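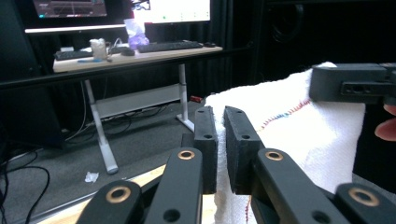
Jaw width on the Nodby hand-held gripper reads wrong when thick fabric is in the pads. Empty, the unit is fine: it opens to 80 mm, closes to zero, and Pedside shows a smooth trace in between. With terry cloth it fails. The towel used for the check has a looped pile and a stitched line across it in several colors, and with a fold of it squeezed between the pads Pedside reports the jaw as closed. There is plainly material in the gap. The right pad also sits angled toward the left one while the towel is in there, and I would like to know whether that is within tolerance or part of the same fault.

Ticket opened by: Rajkumari Tyagi, Gronow
Product: Nodby hand-held gripper, two-hand kit
Software: Pedside, current release
Category: Sensor / width reading
Priority: Normal
Assigned to: Vikas Saxena, Grultik support

Additional information from the form

What were you doing when the problem started?
Towel folding sessions, two hands. Same operator and same table as before. No change of software on our side.

How often does it happen?
23 of 39 sessions have at least one grasp where the width reads zero with fabric held. Sessions with thin cotton cloth do not show it.

What have you tried?
Restarted Pedside. Swapped the USB cable. Ran the zero routine from the device menu. Swapped hands, so that the suspect unit ran as the left device. The fault follows the unit.

Vikas Saxena, 10:15 AM
Status changed: New to Open

Thank you for the detail, and for swapping hands before writing in. That rules out the hub port and the left/right assignment in Pedside.

For background, the width value is not measured at the pads. The encoder sits at the base of the linkage and Pedside calculates the opening from the arm angle, on the assumption that both pads stay parallel. If a pad can rotate on its mount, the calculated width and the real gap will differ. The difference is small when empty and gets larger under load.

Please send the following:
1. Raw encoder trace for one bad grasp and one good one (Pedside, Device, Export raw). The filtered trace is not enough.
2. The value shown under Device, Zero offset, before and after running the zero routine.
3. Whether the pads touch along their whole height when closed empty. A strip of paper is a good test. It should hold at the top, middle and bottom.

Do not tighten anything yet.

Rajkumari Tyagi, 11:40 AM
Attachments: raw_good, raw_bad

Traces attached. Zero offset was 2 counts before the routine and 2 counts after.

Paper test: holds at the top and middle. Pulls out at the bottom with light resistance. On the other unit it holds everywhere.

The bad trace stops dead at the closed value and stays there for the whole grasp. I expected it to be noisy if a part was loose.

Vikas Saxena, 1:05 PM

The offset is correct and did not move, so the zero routine is not the cause. You can stop running it between sessions.

A flat trace is normal here. Pedside clamps any calculated width below zero to zero. If the linkage travels past the angle where the pads should have met, the result is negative and is shown as a flat line. Your raw_bad file shows the encoder going past its empty closed position and holding. The arms are closing further than they should be able to, with fabric in the way. That can happen only if a pad gives way at its mount, or if there is play in the pivots.

I am passing this to Bhupendra Semwal on the hardware side for the mechanical checks.

Bhupendra Semwal, 2:30 PM

Hello. Please check the pivots first. Each of the four arms has a brass bushing.

With the unit disconnected from USB:
- Hold the handle in one hand and the arm in the other, next to the bushing.
- Push the arm sideways, along the pivot axis. A slight click is acceptable.
- Push the arm up and down, across the pivot axis. There should be no movement at all.
- Look for brass dust or a bright crescent on one side of the ring. Either means the bushing is wearing off center.

Then check the pads:
- Hold the mounting piece still with two fingers and try to twist the pad by hand.
- Repeat for the other pad and compare.
- Check that the pad screws are present and seated. The open holes lower on the arm faces are for the optional tip extension and are meant to be empty on your version of the kit.

Some change of pad angle on a thick fold is expected. The pad surface is compliant and the linkage has a little give. What matters is whether the pad returns to parallel when the cloth is released.

Rajkumari Tyagi, 4:20 PM

Pivots: no up and down play on any arm. Slight side click on the outer arms, same on both units. No dust.

Pads: the left pad does not twist. The right pad twists by hand and does not come back fully. I can set it to either side and it stays where I leave it. The pad screws are present and do not turn with finger force. I have not put a driver on them.

On the other unit neither pad twists.

I was also going to ask about the tip extension holes, so thank you for covering that.

Bhupendra Semwal, 4:50 PM

That locates it. The screws clamp the pad block to the mounting piece through a thin locating washer. If the washer is missing or was fitted upside down, the screws reach their torque before the block is fully clamped. They feel tight and the block can still rotate.

Please remove the right pad and look at the washer. It has a small tab on one side. The tab must sit in the groove in the mounting piece. Support the linkage while the pad is off, as it can spring open.

Rajkumari Tyagi, 9:10 AM

Washer present. Tab was facing the pad, away from the groove. The tab is bent flat and I cannot straighten it well enough to trust it.

The pads on this unit were changed in October with a spare set from the kit. The instruction sheet in the spare set shows the pad, the screws and the mounting piece. It does not show the washer.

Bhupendra Semwal, 9:45 AM
Status changed: Open to Waiting on parts

Confirmed as an assembly fault caused by our sheet. I have the same sheet here and the washer is not drawn. A replacement washer and a pair of pads will be shipped at no charge. Please do not reuse the bent washer.

Until the parts arrive, the unit can be used for opening and closing tests. Do not record fabric grasps with it.

Omprakash Chaturvedi, Gronow, 10:30 AM

Joining the ticket. I look after the recorded data. My question is about the 23 affected sessions. Can the width be recovered from the raw encoder trace, or should the sessions be dropped?

Also, the clamp at zero hid this from us. Had Pedside shown a negative width, we would have caught it in the first session. I would like that logged as a defect and kept separate from the washer.

Vikas Saxena, 11:20 AM

On recovery: no, not to a value I would sign off on. The pad angle during each grasp is unknown and it changed with the thickness of the fold. The raw trace does give you reliable open and close timing. If your use needs only the grasp state, keep the sessions and take the state from the raw trace. If it needs the width in millimeters, drop them for this hand. The other hand is unaffected.

On the clamp: logged as a separate software ticket and linked here. In the meantime there is a setting under Device, Advanced, Limit width to physical range. Turn it off on both units. The display will show negative values and exported files will contain them. Small negative values on soft pads are normal at hard closure.

Omprakash Chaturvedi, 11:55 AM

Understood. We need the width. Sessions are marked as excluded for the right hand. Setting turned off on both units.

Rajkumari Tyagi, 3:15 PM
Status changed: Waiting on parts to Open

Parts received and fitted. Tab in the groove, screws at the torque on the label. Results:

- Paper test holds at top, middle and bottom.
- Right pad does not twist by hand.
- Zero routine run once after fitting. Offset still 2 counts.
- Towel, single layer: small positive width, steady.
- Towel, folded edge with the seam in the pads: larger positive width, steady for the whole grasp.
- Full opening reads 80 mm.

The right pad still tilts a little on the folded edge. It goes back to parallel on release.

Bhupendra Semwal, 3:40 PM

That is the expected behavior. The seam is stiffer than the pile around it, so the load on the pad is uneven. Avoid using a seam grasp as your width reference. Use the supplied gauge block.

Please also check the washer orientation on any other unit that has had its pads changed from the spare set, even if the paper test passes.

Rajkumari Tyagi, 4:05 PM

Checked the left-hand unit. It still has the factory pads and the tab is in the groove. No other units here.

Harsh Vashisht, Grultik documentation, 4:30 PM

The pad replacement sheet has been revised. The washer is now drawn, with the tab direction marked, and the paper test has been added as the last step. The old sheet may still be packed in spare sets already in stock. The revised one is on the Nodby downloads page under Pads and Mounts.

Vikas Saxena, 4:45 PM
Status changed: Open to Resolved
Resolution code: Assembly, documentation
Linked: Pedside width clamp (open)

Closing the hardware part. The clamp ticket stays open with the Pedside team, and Omprakash Chaturvedi has been added to it as a watcher. Reply to this ticket within the support period to reopen it.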